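The Polisher's Apprentice
A short story by Nayara Meireles

I got the sword on a Thursday, wrapped in a bath towel, and I'm still a little embarrassed about the towel.

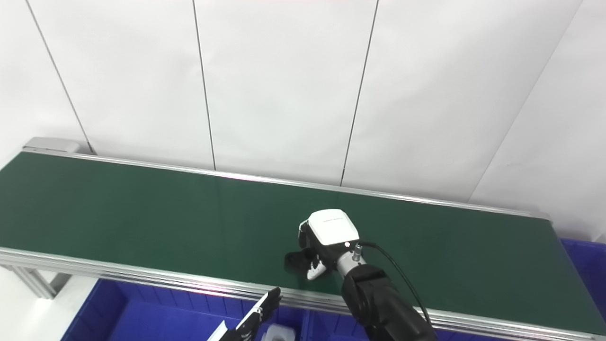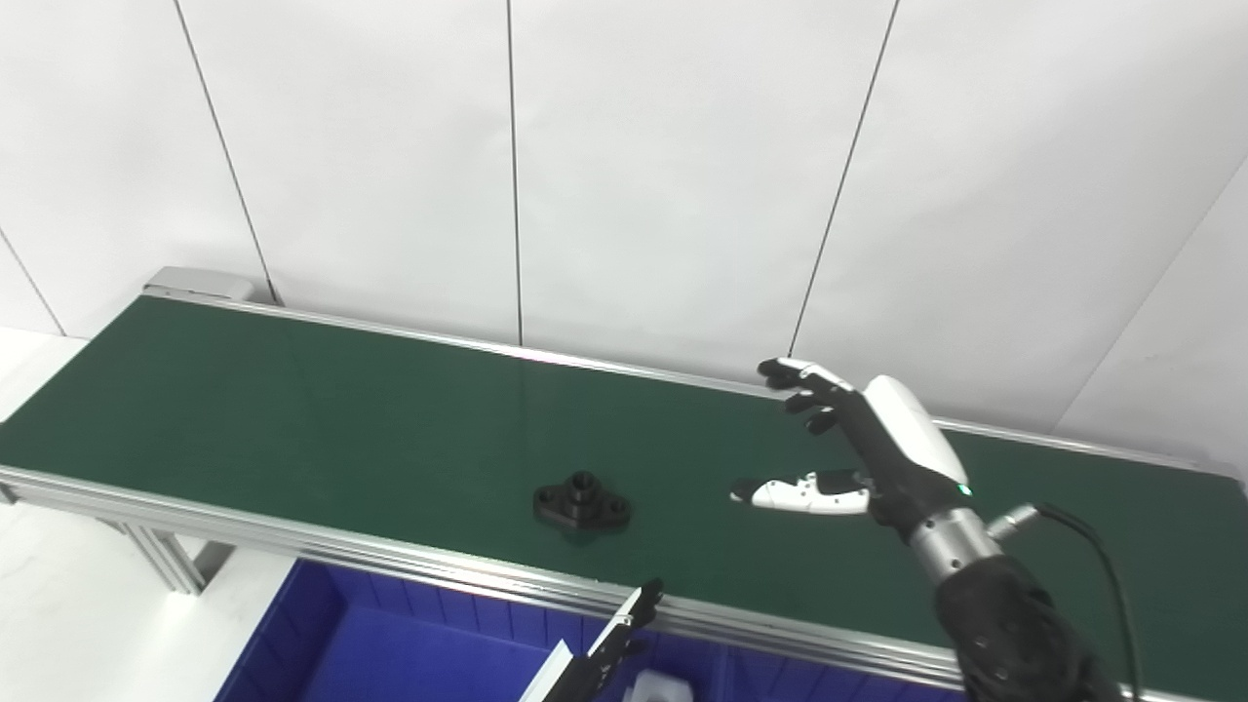 The conveyor, twice.

Page last changed: Jul 25, 2023

So, the towel. My uncle had kept the thing in his hall closet behind the vacuum cleaner, and when he moved to the coast he called me up and said, "You like old stuff, come get it before I give it to the neighbor." I do like old stuff! I drove over with no idea what I'd be bringing home, and he handed me a bundle with a sleeve of pink terrycloth hanging off one end, and a curve to it that made my stomach jump.

I'd never held one before. I'd looked at plenty (books, museum cases, way too many auction pages at two in the morning), but holding one is different. It was heavier toward the point than I'd guessed. The wrap on the handle was coming loose and somebody had fixed it with electrical tape. There was rust near the guard, brown and fuzzy, and farther up, under a skin of old oil, I could just make out the temper line, going along like a low row of hills.

I asked around and everybody gave me the same name, Alcides Brito, over in Gravon. He had a shop behind a shoe repair place, up 19 steps, and I know it was 19 because I climbed them with my arms full and my heart going like crazy, counting so I wouldn't trip.

He was a small man with enormous thumbs. He put the bundle on the bench, took off the towel, folded it neatly and gave it back to me before he even looked at the blade. Then he looked for a long time. He tilted it under the lamp, breathed through his nose, tilted it the other way.

"Who did this?" he said.

"Did what?"

"Steel wool."

I said I thought my uncle, maybe, back in the year 2000 or so, when he was getting ready for a party. Alcides closed his eyes as if I'd told him about a death.

I figured he'd quote me a price and I'd go home. He did quote me a price, and it was more than my car was worth, so I stood there doing the math on my fingers and I guess my face did something pitiful. He asked if I had Saturdays free.

That's how I ended up on a low stool with a bucket of water between my feet, all the way through to November, learning to rub a stone against a different piece of steel entirely. He wouldn't let me near my own sword. He gave me a kitchen knife from a junk box, a cheap ugly one stamped Bezerra on the side, and said when I could make that knife look like something, we'd talk.

My hands cracked. My back hurt in places I hadn't known were part of my back. I'd finish a pass on the 800 stone, so proud of it, and he'd hold the knife up to the window and point at one scratch, a hair of a scratch, and dip it right back in the bucket. He called his own best blade Uta, which he said means song, and he talked to it while he worked. I thought that was funny until I caught myself saying good morning to the kitchen knife.

There was a cat too, Jideteo, orange and rude, who slept on the finished work if you left the cloth out. You did not leave the cloth out.

One Saturday it rained so hard the gutters gave up, and Alcides was late, and I had the shop to myself. My sword was on the rack, bare, without its handle. He'd taken it off weeks before and never said a word to me about the tang. I washed my hands and dried them twice and lifted it down.

There were letters on it. I'd been expecting a smith's signature, or nothing. These were small and crooked, scratched in with a nail or something like it, and they were my grandmother's initials, and under those the number 26.

I was still standing there when he came in, dripping all over the floor.

"I was going to wait until you finished the knife," he said.

"Did you know her?"

He hung up his coat. He took a while over it, getting the collar straight on the hook. Then he pulled the other stool across to the bucket, sat down, and held out one of those huge thumbs so I could see the scar running along the side of it, white and very old.

"She sat where you're sitting," he said. "She was 26, and she was terrible at it. Get the knife."

I got the knife.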